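# Blue plastic clip rod – what is it for and can I get another one?? 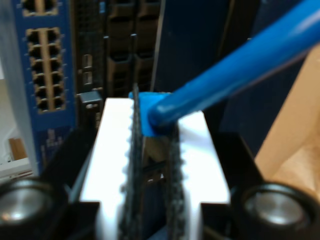

Sorting out the network cupboard at our community hall and trying to work out which bits to keep. Inherited a box of odds and ends with no labels, no manual, nothing. Most of it I can place, but the long blue rod with the flat angular clip on the end has me stumped. Plastic, glossy, gets a touch wider away from the clip. The switch panel is blue too so I figured they might go together, but could just be the colour. Clip end seems to hook over things ok. I have eight patch leads to re-run behind the cupboard and would rather not pull the whole thing off the wall. Is it a cable pusher? Some sort of release tool? Also where do you buy them – would like a spare before I snap this one.

Posted by **Kenna Paterson**, 01/09/2023

---

**tambunan_2000**

Could be a few things. If the clip grabs a lead and lets go when you twist, it's a reach tool for cables. If it doesn't grab, I'd say it's a latch presser – you push the tab down on a plug you can't get a finger to. Very handy on a full switch.

Try it on a spare lead first, NOT one that's live in the rack. Push plug in till it clicks, slide the flat bit over the tab, press, pull the lead gently. If it comes out you've got your answer. If it only slides about, it's something else.

Don't lever with it. Plastic ones go at the neck, right behind the clip, and then you have a blue bit stuck in the port and a bad afternoon. Ask me how I know.

For a spare, Kinis used to do a bag of mixed plastic tools, not sure they still do. Onemis has simillar but shorter. Measure yours first, the long ones are harder to find.

Re the eight leads – label both ends before you unplug anything. Masking tape and a biro will do. And take a photo of the ports as they are now.

---

**Cirnex fan**

just use a bamboo skewer and some tape. did nearly 200 leads at my old work like that, never bought a tool in my life

---

**old_rack_rat**

Wouldn't use a skewer, they splinter and you're picking bits out of the ports forever.

Agree with the first reply on testing it. Would add – colour means nothing. Every maker does blue. Mine's orange and the switch is grey, works fine.

If it's no good for latches keep it anyway for fishing. Tape a bit of string to the clip end, feed it along behind the cupboard, tie your lead to the string, pull thru. Go slow round the corners. One lead at a time, don't bundle all eight or they'll jam on the first bracket.

And check the cupboard hasn't got a removeable back before you start. Ours did. Found out in October, after we'd run the lot.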